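Cushion handling with a two-arm humanoid: working rules for furnished rooms

Scope

These rules apply to soft items placed on or taken off chairs and beds. They do not cover rigid loads or anything handed to a person. Revised in April by Despina Dimitriou and Ebbe Lindqvist at Viklund.

Before starting

1. Park the base facing the chair. Both hands must reach the seat without a base move.
2. Check cable slack at each wrist with the arms fully extended. Loops must not reach the seat or the bedding.
3. Set the closing force to the soft-goods preset, 38 on the Atetti panel.
4. Clear the floor between chair and bed.

Grip and placement

5. Take the cushion by its ends or corners. Keep fringe and loose trim out of the finger joints.
6. Carry with both hands. Some sag in the middle is acceptable.
7. Hold over the seat for 3 seconds before lowering.
8. One hand may keep its grip while the other opens to steady the lower edge.
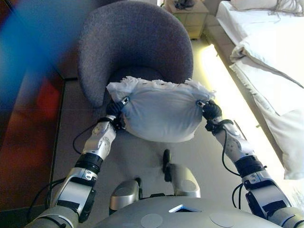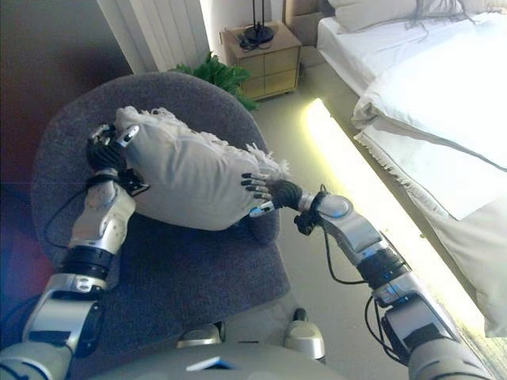
Cushion and grey armchair, bed alongside.

Release

9. Open one hand at a time. If threads follow the fingers, close again, lower the wrist slightly and reopen.
10. Withdraw upward and outward. Do not drag a hand across the upholstery.
11. Return both arms to the rest pose before the base moves.

Stop conditions

Stop if a person comes within arm's reach, if a cable catches, or if the cushion slips from either hand. Restart only from step 1.

Records

Log each stop under form 774 with the step number and the hand involved. Inspect fingertip caps every 4,000 grips. Send worn caps to Stavros Nikolovski on Tuesday with the log sheet.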